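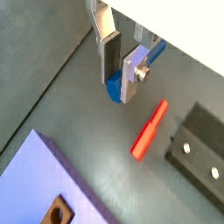
# How a Town Council Election Works

*A guide for readers in grades 3 to 5*

A town council is a group of people chosen to make decisions for a town. The council in Korletey has seven members. They decide when the library is open, which roads are repaired first, and how the town's money is spent.

## Who can vote?

To vote in a Korletey council election, a person must be a citizen, must be at least 18 years old, and must live in the town. The person must also sign up before election day. Signing up is called **registering**.

## What is a ward?

Korletey is divided into areas called **wards**. Each ward chooses one council member. Braritz Ward, on the north side of town, has 1,954 registered voters. People who live there vote only for the Braritz Ward seat.

## Who can be a candidate?

A **candidate** is a person who asks voters to choose him or her for a job. In Korletey, a candidate must collect the signatures of 56 voters from the ward. The town clerk, Aicha Sqalli, checks every signature against the list of registered voters.

## How is the winner chosen?

Voters mark their choice on a paper called a **ballot**. Voting is private, and no voter has to tell anyone which name was marked. The polls close at 8 p.m., and the counting begins.

At the last election in Braritz Ward, one candidate received 636 votes and the other received 533. The candidate with 636 votes won the seat.

- How many people voted for one of the two candidates? Add 636 and 533 to get 1,169.
- By how many votes did the winner lead? Subtract 533 from 636 to get 103.

## What happens next?

New members take office in January and serve for four years. Council meetings are open to everyone, including children. A student who wishes to speak at a meeting should ask a parent or teacher to help fill out a speaker card at the clerk's office.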